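How to Unlock the Bonus Fighter in Totis (Without Wasting Your Credits) 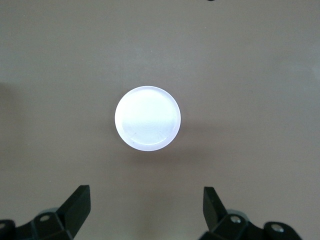
A plain white disc on a grey tabletop.

Updated April 24, 2024

Every guide I've read for Totis says the bonus fighter, Bisgaard, takes an evening to unlock. Maybe it does if you already own every stage and never lose a ranked match. I don't, and it took me 16 sessions, so treat the short estimates with some suspicion.

What you need first

You need the base game patched to the current version and at least 2,000 credits in your wallet. The store page will try to sell you the Jumley Pack at this point. Skip it. The pack adds colours and a victory theme, and despite how the banner is worded it doesn't unlock anyone.

Step 1: Finish the Hurnby arcade route

Pick any character and play arcade on Normal. When the map splits after the third fight, take the left path to Hurnby Docks. Difficulty makes no difference here. I've run it on Easy and on Hard and got the same reward, whatever the forum regulars claim about hidden bonuses.

Don't use a continue on the last fight. The game lets you, shows you the credits, then doesn't count the run.

Step 2: Get your mastery points

Bisgaard won't appear in the shop until one of your characters has 300 mastery points. Stick with one fighter, as points don't pool across the roster. Training mode gives you nothing. Survival mode is the quickest I've found, though it gets dull fast and I'd put a podcast on.

Step 3: Buy the unlock

Go to Shop, then Fighters, and scroll to the far right. The price is 2,000 credits. If the slot is still greyed out, back out to the title screen and go in again. The menu seems to check your progress only when it loads.

Save manually before you leave the shop. Autosave is supposed to cover this, but mine didn't the first time and I had to buy him again.

Is he worth it?

Depends what you're after. His command grab is good and his recovery is awful. Players who like to rush in will get punished for it. The tier list everyone was sharing last July had him at the top, and he's been toned down since then.

My credit total after all of this was 2,716, which the game reckons is a healthy balance. It buys one more fighter and a hat.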